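회사 소개

칼츠카(Caltska)는 디지털자산을 보유한 기업과 단체의 거래 기록을 정리하는 회사입니다. 블록체인에 남은 입출금 내역, 거래소에서 내려받은 체결 내역, 회사 내부의 회계 장부를 서로 맞추고, 맞지 않는 항목의 원인을 찾아 문서로 남깁니다. 가상자산을 사고팔거나 맡아 두는 일은 하지 않습니다. 시세 전망도 제공하지 않습니다.

고객은 결제 대금을 코인으로 받는 온라인 판매업체, 노드를 운영하는 사업자, 코인으로 기부를 받는 비영리 단체, 그리고 이들의 장부를 맡고 있는 회계사무소입니다. 현재 칼츠카가 정기적으로 대사 작업을 하는 고객은 285곳입니다. 규모는 제각각이어서 한 달에 거래가 몇 건뿐인 곳도 있고, 하루에도 수천 건의 소액 입금이 쌓이는 곳도 있습니다.

시작

칼츠카는 결제 대행사 틸트우드(Tiltwood)에서 정산 업무를 하던 보리스 신델라르시(Boris Šindelář)와 이베타 흐른치아르(Iveta Hrnčiar)가 만들었습니다. 틸트우드는 판매자가 코인으로 받은 대금을 현지 통화로 바꾸어 지급하는 회사였고, 두 사람의 일은 매일 저녁 지갑 잔액과 장부 잔액의 차이를 설명하는 것이었습니다.

차이가 나는 이유는 대부분 평범했습니다. 네트워크 수수료를 비용으로 잡지 않았거나, 같은 이체가 보낸 지갑과 받은 지갑에서 각각 매출과 매입으로 기록되었거나, 거래소의 시간대가 회사 장부의 시간대와 달라 월말 거래가 다음 달로 넘어가 있었습니다. 토큰의 소수점 자릿수를 잘못 읽어 금액이 크게 어긋난 일도 있었습니다. 원인을 알면 고치는 데 오래 걸리지 않지만, 원인을 찾는 데 며칠이 걸리곤 했습니다.

틸트우드의 판매자들도 같은 문제를 겪고 있었습니다. 정산서를 받은 뒤에도 자기 회계사에게 무엇을 어떻게 넘겨야 하는지 몰라 문의하는 일이 많았습니다. 신델라르시와 흐른치아르는 이 문의에 답하려고 만든 표 계산 양식을 조금씩 고쳐 쓰다가, 회사를 나와 그 일을 본업으로 삼았습니다. 틸트우드는 칼츠카의 첫 고객이 되었고 지금도 계약을 유지하고 있습니다.

첫해에는 모든 작업을 손으로 했습니다. 당시의 양식에는 열이 너무 많았고, 새 토큰이 나올 때마다 열이 더 늘었습니다. 그 양식은 더 이상 쓰지 않지만, 그때 정한 항목 이름 가운데 상당수는 지금의 보고서에 그대로 남아 있습니다. 오래된 고객이 지난 보고서와 새 보고서를 나란히 놓고 볼 수 있도록 이름을 바꾸지 않았습니다.

하는 일

거래 대사

고객이 보유한 지갑의 공개 주소와 거래소의 읽기 전용 내역을 받아, 회계 장부의 항목과 하나씩 연결합니다. 연결되지 않은 항목은 따로 모아 고객에게 질문 목록으로 보냅니다. 질문은 담당자가 직접 씁니다. "이 거래는 무엇입니까"라고만 묻지 않고, 거래가 일어난 시각, 상대 주소가 과거에 나타난 적이 있는지, 비슷한 금액의 청구서가 있는지를 함께 적습니다. 답을 받으면 그 답과 근거 자료를 거래 옆에 붙여 둡니다.

칼츠카는 개인키나 복구 구문을 받지 않습니다. 출금 권한이 있는 거래소 접속 키도 받지 않습니다. 고객이 실수로 보내오면 해당 메시지를 삭제하고, 그 키를 폐기한 뒤 새로 발급하도록 안내합니다. 이 경우 고객이 폐기를 확인해 줄 때까지 작업을 시작하지 않습니다.

취득원가 계산

같은 코인을 여러 번에 나누어 샀다면 어느 것을 먼저 판 것으로 볼지에 따라 손익이 달라집니다. 어떤 방법을 쓸 수 있는지는 나라마다 다르고, 같은 나라에서도 회계 목적과 세무 목적이 다를 수 있습니다. 칼츠카는 방법을 대신 골라 드리지 않습니다. 고객의 회계사가 정한 방법으로 계산하고, 어느 시점부터 그 방법을 적용했는지 보고서 첫 장에 적습니다. 중간에 방법이 바뀌면 바뀌기 전과 후의 결과를 모두 남깁니다.

포크, 에어드롭, 스테이킹 보상처럼 취득 시점 자체가 논란이 되는 항목은 별도의 표로 분리합니다. 토큰을 다른 체인으로 옮기면서 이름이나 계약 주소가 바뀐 경우도 여기에 들어갑니다. 이 표에는 당사의 판단을 쓰지 않고, 판단에 필요한 시각과 수량과 가격 출처만 씁니다.

결산 자료 준비

결산기에는 잔액 확인서, 월별 증감표, 수수료 명세, 미해결 항목 목록을 한 묶음으로 만듭니다. 감사인이 표본을 골라 확인을 요청하면 해당 거래의 블록 번호와 거래 해시, 고객이 제출한 근거 서류를 함께 보냅니다. 2월은 일이 가장 많이 몰리는 달이어서 신규 고객의 과거 자료 정리는 이 기간에 받지 않습니다. 급한 사정이 있으면 그 전에 연락해 주시기 바랍니다.

보관 절차 점검

대사를 하다 보면 고객이 지갑을 어떻게 관리하는지 알게 됩니다. 서명 권한이 있는 직원이 퇴사한 뒤에도 권한이 남아 있거나, 복구 구문의 보관 장소를 대표 한 사람만 아는 경우가 있습니다. 이런 사정이 장부의 신뢰성과도 관련되기 때문에, 원하는 고객에게는 보관 절차를 문서로 정리해 드리고 있습니다. 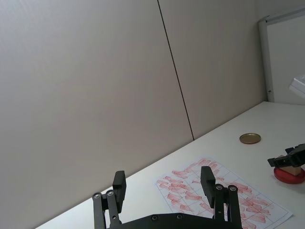

보관 절차 점검은 슬라비차 비드마르(Slavica Vidmar)가 맡고 있습니다. 점검은 고객의 사무실에서 반나절 동안 진행하며, 지갑의 종류와 서명자 목록, 서명 기기의 보관 위치, 복구 연습 기록을 차례로 확인합니다. 점검하는 동안 컴퓨터와 휴대전화는 쓰지 않습니다. 탁자에 종이 한 장을 두고, 출금 한 건이 요청부터 전송까지 누구의 손을 거치는지 고객이 직접 그려 보게 합니다. 그린 종이는 고객이 보관하고, 칼츠카는 빠진 단계와 겹치는 권한만 메모해 돌아옵니다. 메모에도 복구 구문의 위치나 기기의 비밀번호는 적지 않습니다.

점검 결과는 합격이나 불합격으로 나누지 않습니다. 발견한 내용, 그로 인해 생길 수 있는 일, 고객이 정한 조치와 담당자를 표로 정리합니다. 조치를 하지 않기로 결정했다면 그 결정도 기록합니다. 다음 점검에서는 이 표를 먼저 펴 놓고 시작합니다.

사용하는 도구

트른카(Trnka)

트른카는 칼츠카가 직접 만든 대사 프로그램입니다. 크비도 브라베츠(Kvido Vrabec)가 첫 판을 썼고 지금도 개발을 이끌고 있습니다. 여러 거래소의 내역 파일과 블록체인 기록을 같은 형식으로 바꾼 다음, 금액과 시각과 주소를 비교해 연결 후보를 제시합니다. 후보를 확정하는 것은 담당자입니다. 자동으로 확정하는 기능은 고객이 서면으로 동의한 반복 거래에만 쓰며, 어느 규칙으로 확정되었는지가 거래마다 표시됩니다.

현재 트른카가 읽을 수 있는 파일 형식은 773가지입니다. 숫자가 큰 것은 같은 거래소라도 내역 파일의 열 순서와 이름을 자주 바꾸기 때문입니다. 칼츠카는 오래된 형식을 지우지 않습니다. 문을 닫은 거래소에서 몇 해 전에 내려받은 파일을 들고 오는 고객이 지금도 있습니다.

형식이 맞지 않는 파일이 들어오면 트른카는 처리를 멈추고 어느 줄에서 멈췄는지를 알려 줍니다. 빈칸을 추측해서 채우지 않습니다. 초기에는 일부 빈칸을 영으로 처리했는데, 수수료가 빠진 내역이 정상으로 통과된 일이 있어 이 동작을 없앴습니다. 해당 기간의 보고서는 모두 다시 계산해 고객에게 보냈습니다.

트리르카드(Trirkard)

트리르카드는 서명 권한을 기록하는 관리 대장입니다. 지갑별로 누가 서명할 수 있는지, 몇 사람의 서명이 필요한지, 언제 권한이 주어지고 회수되었는지를 적습니다. 처음에는 종이 카드로 만들어 점검 때 나누어 주던 것이었고, 고객의 요청으로 화면에서 쓰는 판이 나왔습니다. 종이 카드를 더 편하게 여기는 고객도 있어 두 가지를 모두 유지합니다. 내용은 같습니다.

트리르카드는 지갑에 연결되지 않습니다. 대장에서 이름을 지운다고 해서 실제 서명 권한이 사라지지는 않으므로, 권한을 회수할 때는 지갑에서 먼저 처리하고 그 거래 해시를 대장에 옮겨 적어야 합니다. 이 순서가 바뀌어 생기는 문의가 많아 입력 화면의 첫 줄에 같은 안내를 넣어 두었습니다.

사람들

칼츠카에서 일하는 사람은 모두 21명입니다. 대사 담당, 개발, 고객 지원으로 나뉘어 있고, 대사 담당이 가장 많습니다.

보리스 신델라르시, 공동 설립자
회사 운영과 계약을 맡고 있습니다. 틸트우드에서 판매자 정산을 담당했습니다. 새 고객과의 첫 통화에 대부분 참여합니다.

이베타 흐른치아르, 공동 설립자, 대사 부문 책임
담당자 교육과 보고서 최종 검토를 맡고 있습니다. 제조업체 회계 부서에서 일을 시작했고, 재고 장부를 맞추던 방식을 코인 장부에 옮겨 왔습니다. 사내에서 쓰는 질문 작성 지침을 썼습니다.

크비도 브라베츠, 개발 책임
트른카와 트리르카드의 개발을 이끕니다. 파일 형식 변경을 알리는 고객의 메일은 지금도 그가 직접 받습니다.

슬라비차 비드마르, 보관 절차 점검
은행의 내부통제 부서를 거쳐 칼츠카에 왔습니다. 현장 점검과 고객사 직원 대상 설명회를 담당합니다.

보이테흐 페셰크(Vojtěch Pešek), 고객 지원
신규 고객의 자료 수집을 돕고, 회계사무소와의 연락을 맡고 있습니다. 내역 파일을 어디서 어떻게 내려받는지 거래소별로 정리한 안내서를 관리합니다.

담당자는 입사 후 첫 달에 고객 자료를 다루지 않습니다. 이미 끝난 작업을 이름과 주소를 바꾼 자료로 다시 해 보고, 원래 보고서와 비교합니다. 결과가 다르면 어느 쪽이 맞는지 찾아 설명해야 합니다. 원래 보고서에서 오류가 나온 적도 있으며, 그때는 정정본을 고객에게 보냈습니다.

일하는 방식

고객마다 담당자 2명이 배정됩니다. 한 사람이 작업하고 다른 사람이 검토하며, 해마다 역할을 바꿉니다. 담당자가 자리를 비워도 질문에 답할 수 있고, 한 사람만 아는 사정이 쌓이는 것을 줄일 수 있습니다.

보고서에는 미해결 항목이 그대로 들어갑니다. 금액이 작다는 이유로 잡손실에 합치지 않습니다. 합칠지 말지는 고객과 회계사가 정할 일이며, 합치기로 했다면 그 기준 금액을 보고서에 적습니다.

가격 자료는 고객이 지정한 출처를 씁니다. 지정한 출처가 없으면 사용할 수 있는 출처와 각각의 기준 시각을 알려 드리고 선택을 받습니다. 거래량이 적은 토큰은 출처마다 가격 차이가 커서, 선택한 출처에 값이 없는 날을 어떻게 처리할지도 미리 정합니다. 한 회계연도 안에서는 출처를 바꾸지 않는 것이 원칙입니다.

임직원은 고객사가 발행한 토큰을 보유할 수 없습니다. 입사 전에 보유하고 있던 경우에는 신고하고 그 고객의 업무에서 제외됩니다. 칼츠카는 보수를 토큰으로 받지 않으며, 거래소나 지갑 업체로부터 소개 수수료도 받지 않습니다. 고객이 어느 거래소를 쓰면 좋겠느냐고 물으면, 내역 파일에 어떤 항목이 들어 있는지까지만 답합니다.

자료의 보관과 삭제

고객에게 받은 자료는 고객별로 분리해 암호화하여 보관합니다. 접근할 수 있는 사람은 배정된 담당자와 부문 책임자입니다. 접근 기록은 고객이 요청하면 보내 드립니다.

계약이 끝나면 고객은 보고서, 질문과 답변, 연결 내역을 일반적인 표 형식의 파일로 받습니다. 트른카가 없어도 열어 볼 수 있는 형식입니다. 인도가 확인되면 법에서 보존을 요구하는 자료를 제외하고 삭제하며, 삭제한 항목의 목록을 보내 드립니다. 보존 대상인 자료는 보존 기간과 함께 따로 표시합니다.

공개 블록체인의 주소도 고객과 연결되는 순간 민감한 정보가 됩니다. 그래서 당사는 고객의 주소를 외부 분석 서비스에 입력하지 않습니다. 자체 노드에서 조회할 수 없는 체인은 고객에게 먼저 알리고, 조회 방법에 동의를 받은 뒤 진행합니다.

하지 않는 일

세무 신고를 대리하지 않습니다. 신고에 필요한 계산 자료는 만들지만, 신고서의 작성과 제출은 고객의 세무 전문가가 합니다.

잃어버린 코인을 찾아 드리지 않습니다. 잘못 보낸 거래의 경로를 문서로 정리해 드릴 수는 있으나, 회수를 약속하거나 대행하지 않습니다. 칼츠카의 이름으로 회수 수수료를 요구하는 연락을 받으셨다면 응하지 마시고 당사에 알려 주시기 바랍니다.

개인 투자자의 거래 내역은 받지 않습니다. 사업자로 등록된 개인은 상담 후 진행할 수 있습니다. 그 밖의 개인 문의에는 무료로 공개한 내역 파일 안내서를 보내 드리고 있습니다.

토큰의 가치 평가나 발행 자문도 업무 범위에 들어 있지 않습니다. 준비금이 충분하다는 식의 증명서도 발행하지 않습니다. 특정 시각에 특정 주소에 있던 수량은 확인할 수 있지만, 그것만으로는 부채를 포함한 회사의 재무 상태를 말할 수 없습니다.

함께 일하려면

첫 통화에서는 보유한 지갑과 거래소의 종류, 장부에 쓰는 프로그램, 결산 시기, 담당 회계사의 유무를 여쭙니다. 이 단계에서는 주소나 잔액을 알려 주실 필요가 없습니다.

다음으로 한 달치 자료를 골라 시험 작업을 합니다. 거래가 가장 적은 달이 아니라 보통의 달을 골라 주시기 바랍니다. 시험 작업이 끝나면 걸린 시간과 미해결 항목의 수를 바탕으로 견적을 드립니다. 견적은 거래 건수와 계정 수로 정하며, 보유 자산의 금액이나 시세와는 관계가 없습니다. 계약하지 않으셔도 시험 작업의 결과물은 드립니다.

과거 자료가 일부 없더라도 상담은 가능합니다. 없는 기간과 없는 이유를 적어 두는 것부터 시작합니다. 블록체인 기록으로 복원할 수 있는 부분과 그럴 수 없는 부분을 나누고, 뒤의 경우에는 은행 입출금 내역이나 당시의 전자우편처럼 대신 쓸 수 있는 자료가 있는지 함께 살펴봅니다.

회계사무소는 여러 고객의 작업을 하나의 계약으로 묶을 수 있습니다. 이 경우에도 자료와 담당자는 고객별로 분리됩니다. 자세한 내용은 고객 지원의 보이테흐 페셰크에게 문의해 주십시오.

이 페이지의 내용은 2023년 8월 13일에 마지막으로 고쳤습니다. 담당자나 업무 범위가 바뀌면 계약 중인 고객에게는 별도로 알려 드립니다.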